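Preparing a Shared Meeting Table
September 23, 2026 | By Kasun Wijesinghe
2 comments | 12 shares

Staff at Udgate are asked to leave each shared table ready for the next group. Begin by removing cups and personal items, then wipe the surface from the far edge toward you.

Gather all papers into one stack, with the long sides aligned. Place a colored sheet on top so that the stack can be found quickly. Flowers should be kept low -- guests must be able to see one another across the table.
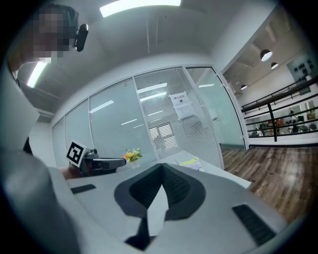

Jayawardena commented that the vase should go down before the papers, as water spilled while filling it has ruined more than one agenda. The order may be reversed where the vase is filled elsewhere.

Change the water every 2 days and trim the stems each time. Close the blinds only if the group requests it.

Related
Booking a Room at Ketley
Caring for Cut Flowers in February
Plarancombe Filing Guide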